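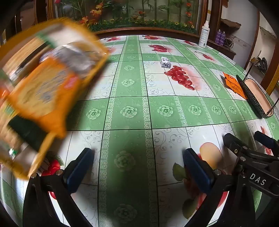 4.2 Perception on patterned surfaces

The segmentation stage described in Section 3 was tuned on plain tabletops, and it did poorly the first time it was run on recordings from homes. Most of the errors came from the table covering. Printed fruit, flowers and vines have closed outlines and strong colour, and a detector working from colour alone has no good way to tell them from small objects lying on the cloth. In our home set of 219 recordings, printed fruit was the most common source of false grasp proposals.

We made two changes. The first is a planar check. Nullis, our tracking package, fits a plane to the table surface over a window of 12 frames and computes the parallax of each candidate region against that plane. A region that moves with the plane is marked as print and dropped before grasp scoring. The second change concerns the lens. Straight lines on the cloth bow toward the edges of the wide-angle view, so the plane fit is done on undistorted coordinates, while the network still takes the original pixels. Undistorting the full picture first cost us too much of the border, where packets and other objects are often only partly in view.

Thin, flat packets remain difficult. They sit close to the plane and give little parallax, and reflective bags produce highlights that move on their own as the gripper moves. For these we keep any candidate that covers part of a printed motif, on the grounds that print does not hide other print in a regular pattern. 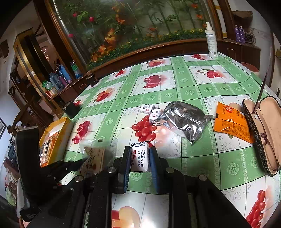 Figure 6. Wrist view with a wrapped candy between the finger pads. Two more candies lie beyond the printed grapes, and a second gripper enters from the left.

Figure 6 has most of these cases in one view. The candy between the pads is handled separately - once a region falls inside the finger mask it is passed to the grasp-state tracker and skipped by the planar check. The two candies farther off overlap, and the split between them is left to the instance head. Motion blur on the pouch near the second gripper is treated as missing data, and the tracker carries the last good mask forward for up to 13 frames before it gives up.

The labelling rules for print and object were written by Fathima Roy and Genji Katayama and were frozen on 8/10/24. Recordings labelled before then were checked again under the same rules.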